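Dilto Releases Version 6 of Modding Toolkit for Stellville, Adds Dedicated Server Support for Community Maps

OTTHORPE, March – Dilto, the independent developer of the cooperative town-defense game Stellville, today released version 6 of the Stellville Modding Toolkit. The update is free to all owners of the PC version of the game and replaces the version 5 toolkit, which will remain available as a separate download for projects already in progress.

Version 6 introduces a new map compiler, a revised scripting interface, and support for running user-made maps on dedicated servers. Servers running community content can now hold up to 30 players, the same limit that applies to official maps. Under version 5, user-made maps could only be hosted from a player's own machine, and the session ended when the host left.

Map Compiler

The previous compiler processed a map as one unit. A change to a single doorway required the whole level to be rebuilt, including lighting and navigation data. The new compiler, developed internally under the name Iwasaki, divides a map into cells and rebuilds only the cells that have changed and those directly next to them. Lighting, collision, and navigation are stored as separate outputs and can be compiled independently.

Iwasaki runs from the toolkit's editor window or from the command line. The command-line version accepts the same project files and returns standard exit codes, so teams that build from a shared repository can include it in their existing scripts. Log output is plain text. Errors now report the cell, the object name, and the line in the project file where the fault was found.

Maps built with version 5 can be opened in version 6 and will be converted on first save. Conversion is one-way. Dilto recommends keeping a copy of the original project folder. Maps that use the old water volumes will convert, but the volumes will be flagged for manual review and will not compile until their flow direction has been set.

Scripting

The scripting interface has been extended to 964 documented functions. Most of the additions concern wave timing, objective states, and the inventory system. Script authors can now create objectives that carry over between maps in a campaign, and can read and write a small block of saved data for each player. Saved data is kept apart from the player's official progress and cannot alter it.

In total, 59 older functions have been marked as deprecated. They continue to work in version 6 and produce a warning at compile time that names the replacement. Dilto intends to remove them in the next major version of the toolkit. The reference manual lists each deprecated function beside its replacement, with notes where the order of the arguments has changed.

Scripts run in a restricted environment with no access to the file system or the network outside the game's own messaging layer. The memory limit for each script is set by the server operator.
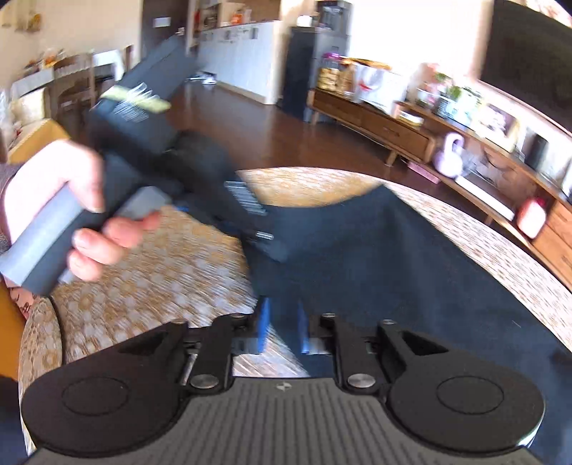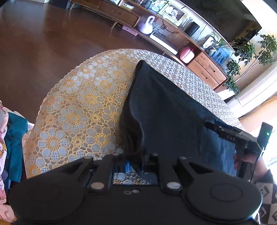

Materials and textures are handled by a new import panel, which reads common image formats and generates the reduced-size versions the game needs at a distance. Each texture can be assigned one of three detail classes – surface, prop, or decal – and the class determines how early it is loaded. The decal class is intended for small, high-contrast marks applied over a plain base material, comparable to the white barcode sticker on the black object in the first picture. Under version 5, a mark of that size had to be painted into the base texture, which forced the entire object to use a larger image. The panel also handles emissive decals for details such as a small green indicator light, with brightness set by a single value and no light source added to the map.

Props imported through the panel are checked for scale, missing faces, and unassigned materials before they are written to the project. The checks can be turned off for individual files.

Dedicated Servers

The dedicated server package is available for Windows and Linux. Operators can specify a rotation of official maps, community maps, or both. When a player joins a server running a community map, the required files are downloaded in the background and verified against a checksum before the map loads. Files that fail verification are discarded and requested again.

Operators can also point players to an external download address. This option is recommended for large campaigns, where sending files from the game server may affect performance for players already connected. Servers running modified scripts are labeled as such in the server browser and can be filtered out.

Remote administration has been moved to an encrypted connection. Administration passwords from earlier server builds will not be accepted and must be set again after the update.

Licensing

The toolkit license has been rewritten. Authors keep ownership of the original work in their maps, models, and scripts. Assets taken from Stellville may be used and altered in mods for Stellville, but may not be moved to other games. Donations to mod authors are permitted. Charging for access to a mod is not.

Availability

The Stellville Modding Toolkit version 6 and the dedicated server package can be downloaded now through the Tools section of the player's game library. A copy of Stellville is required to run the toolkit. The dedicated server package does not require a copy of the game. Console versions of Stellville do not support user-made maps.

The reference manual, two sample maps with full source files, and a list of known issues are included in the download. Bug reports should be submitted through the toolkit's Help menu, which attaches the compiler log automatically.

About Dilto

Dilto is an independent game developer based in Otthorpe. The company develops and publishes Stellville and maintains its modding tools and server software.

Press contact: Dilto Press Office, Otthorpe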